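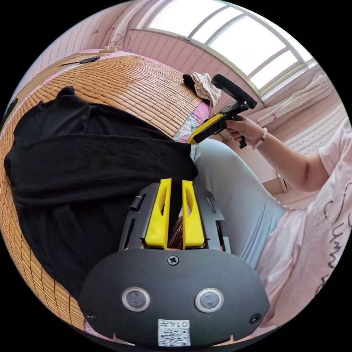
Yellow fingers, black housing, label 0147.

Almanac Writer and Researcher (part-time, one-year contract)
Jotia, publishers of the Prerar Almanac of School and College Holidays

Every school has at least one day a year when it does something odd on purpose. The seniors wear bathrobes. The faculty serve soup. A bell that doesn't work is rung by a person shouting "bell." Ask why, and you will be told that it has always been done, usually by someone who got there two years ago.

Prerar is the reference book for these days. It lists student holidays, founders' days, patron saints' days, first-snow days, last-exam bonfires and the occasional day that marks a different day that was canceled. The last edition ran to 343 entries. After a reader wrote in with questions, it now runs to 329. We are looking for someone to help us stop losing them, or at least to lose them before we print.

What you would be doing

Most of the job is finding out when a custom began and whether anyone wrote it down at the time. That means old student newspapers, council minutes, yearbooks, course catalogs, and phone calls to school offices that close at 3 p.m. You will read a great many speeches by headmasters. Some of them are good. You will be paid the same for those.

You will write and revise entries of 100 words. This is shorter than it sounds. In it you need to fit the name of the day, the place, who keeps it, what they do, the earliest source we trust, and a fair account of any quarrel over it. There is nearly always a quarrel. If two colleges both say they invented the midnight pancake breakfast, the entry says so and gives the evidence for each. It does not pick the one with the nicer website.

You will also answer mail. Our readers are retired teachers, alumni and people who settle bets. They write long letters, and they are right more often than we'd like. A reader in the spring pointed out that we had one school celebrating its founding eleven years before it had a building, a teacher or a student. We had taken it from the school's own banner.

The first big piece of work is the Grikholm section. Grikholm is a town with four schools and one main street, and each school believes it owns the street in March. We have three boxes of clippings on the subject and no order to speak of. You would sort them, read them, and turn them into entries that all four schools will complain about equally.

Who you'd be working with

Leonie Halliday edits the almanac and will be your boss. She cuts adjectives and will want to see your source before she wants to see your sentence. Miranda is our entries database, named by someone who has left and did not leave a manual. Miranda sorts "The Feast of" under T, and always will. You will have a week to learn her and as long as you need to forgive her.

What we're looking for

You should have done real research somewhere: a history degree, a newspaper, a library, a stubborn personal project you can show us. We don't mind which. You should be able to tell a source from a thing that has been repeated a lot. You should write plain sentences and be able to take one out without grieving.

A second language would help a lot, especially if you can read it in old print. Much of the best material on student holidays in Europe has never been put into English, and what has been was often put there by someone in a hurry.

Patience on the telephone is a must. So is a tolerance for school songs.

You don't need a driver's license, a teaching certificate, or school spirit. If you have school spirit, please leave your own school's entry to somebody else.

Hours and pay

Twenty hours a week, which you can arrange mostly as you please. We ask that you be reachable in the mornings, when school secretaries are at their most forthcoming. You can work from home apart from the Grikholm boxes, which do not travel. The hourly rate is set out in the full job sheet, along with vacation and sick leave. We will send the sheet to anyone who asks, and asking does not count as applying. You get the usual public holidays. You do not get all 329.

The contract is for one year. It may be renewed if the almanac sells, and it generally does, in the weeks before graduation, to aunts.

How to apply

Send us a resume of no more than two pages and one sample entry, 100 words or fewer, on a holiday or custom at a school you did not attend. Attach your sources. If you looked and couldn't find a good one, write the entry anyway and say what you tried. We have hired on the strength of that before.

Please skip the cover letter. If there is something we need to know, put it in the email, and put "Almanac Writer" in the subject line so that it doesn't end up with the corrections.

Applications close at 5 p.m. on the last working day of March. Interviews will be held by phone, with Leonie, and last half an hour. She will ask you about your third source.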